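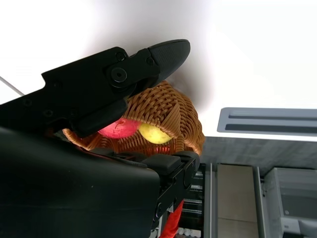
Basket swap fills the Okura Street hall for a second year

February 7, 2025

I went down to the Okura Street hall this week meaning to drop off one basket and leave, and I came home with three. If you have been to the winter basket swap before, you know how that goes!

The idea is simple. You bring in any woven basket you don't use anymore, you get a paper ticket for it, and the ticket buys you somebody else's. If you have nothing to trade, most of the baskets are $2 (the big lidded ones cost more, and they go fast). By the time the doors closed the helpers had logged 174 baskets in and nearly all of them back out again. The cash box held $425, and it goes toward new shelving for the hall's craft room.

Wicker was the thing to have this year. I kept being drawn to the warm orange-brown ones with a tight, even weave, the kind where the ribs spread out across the rounded underside. Delali Essien, who ran the mending table, told me to turn every basket over before I picked one.

"Look at the bottom first," she said. "People fall in love with the rim and forget the part that does the work."

She had a tub of soaked cane next to her and a line of people waiting, and she fixed a loose rim for me in less time than it took to find my ticket. Mending was free, though there was a jar out and I saw plenty of bills in it.

Ashraf Mahrous drove in from Dokau with a trunk full of bread baskets that had belonged to his aunt. He was hoping to trade the lot for one good laundry hamper -- and he got it, after some friendly haggling with a woman who wanted the bread baskets for her seedlings. He says he lines his own with a dish towel and keeps onions in it, so now I'm doing that with one of mine. The second has all our gloves in it. The third I haven't figured out yet, and my husband has asked about it twice.

A beginner weaving class came out of all the chatter at the mending table. Delali will teach it at the hall in April, with room for 55 people over several evenings, and the sign-up sheet is on the board by the coat rack. Materials are included. Bring an old towel and a pair of scissors you don't mind getting wet.

Unclaimed baskets can be picked up from the hall office until the end of next week.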